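Print this page | E-mail this page

FOR IMMEDIATE RELEASE
2023-07-17

Wisora Asks Households to Put the Leftovers Where They Can See Them

DRILLSIDE – Wisora, the home storage shop on Galbraith Street, today opened sign-ups for its Clear Out course, a set of evening classes for people who own a great many food containers and cannot find the lid to any of them.

The course grew out of a survey the shop ran in January. Wisora asked 242 customers what was at the back of their pantry shelf. The most common answer was "I'd have to look." The second most common answer was a request to change the subject.

Classes run for 12 weeks in the upstairs room at the Dellari Building. Each session is 40 minutes long, a length chosen after trial groups showed that people will talk about plastic tubs for much longer if allowed. There are 20 places, and the fee covers the worksheets and the tea. It does not cover new containers. Wisora sells those downstairs and will be happy to discuss them afterward.

Lessons are taught at a plain white table with the sort of gear most kitchens already have. Week one belongs to the open basket. A white wire one does the job well, with a flat bottom so that small things stay upright and grid sides so that nothing gets to hide. Into it goes a clear plastic container with its lid on, and students are then asked to leave it alone, which some of the trial group found hard.
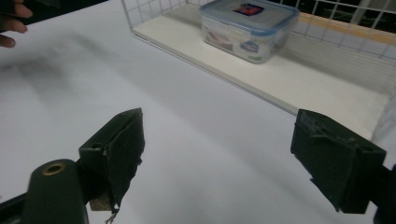
What the Course Covers

Early classes deal with lids: matching them, stacking them, and letting go of the ones whose partners left years ago. A lid with a colored edge is easier to pair up, and students will be encouraged to admit that they have been forcing the wrong one on since spring.

Later weeks move on to labels, shelf heights, the freezer, and the drawer that sticks. One full evening is set aside for takeout tubs. Wisora takes no official position on how many a household should keep, but asks that the cupboard door be able to close.

Students should bring one shelf's worth of containers from home in a bag or box. They need not be washed for the occasion, though the other students would take it kindly.

How to Sign Up

Sign-up sheets are at the front counter of the Wisora shop in Drillside. Places go in the order the forms come in. Couples may share a place if they agree beforehand on who owns the big blue bowl.

About Wisora

Wisora sells baskets, bins, jars and shelf liners from one shop in Drillside. Its own stockroom is being reorganized and is not open to visitors.

Print this page | E-mail this page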